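How does a robot hand learn where YOUR hand is?

Robots can be great copycats! At the Wilwood workshop in Plunonville, a robot called Groen copies what a person's hand does. Before it can start, though, its helpers have to set everything up, and that takes nearly 40 minutes.

First comes the unpacking. Gloves, cables and little boxes of electronics all travel in bags and cartons, and each part gets checked for bent plugs or worn spots. 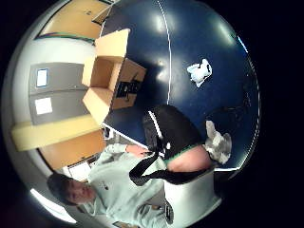

Next, the cables are sorted out and plugged in. A loose plug can make Groen's fingers twitch in the funniest way - like someone playing an invisible piano!

Then it's time for the marker cube. Its black and white squares work a bit like a secret code. A camera spots the pattern and a computer works out which way the cube is facing, even when it's tilted. The helpers try 5 different poses and save the results.

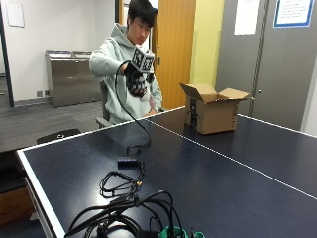
A gloved hand holds up the marker cube.

If the numbers look wrong, they go back and try again. Groen's own finger joints get cleaned after every 300 grabs too - dust is a robot's least favourite thing!

February 2018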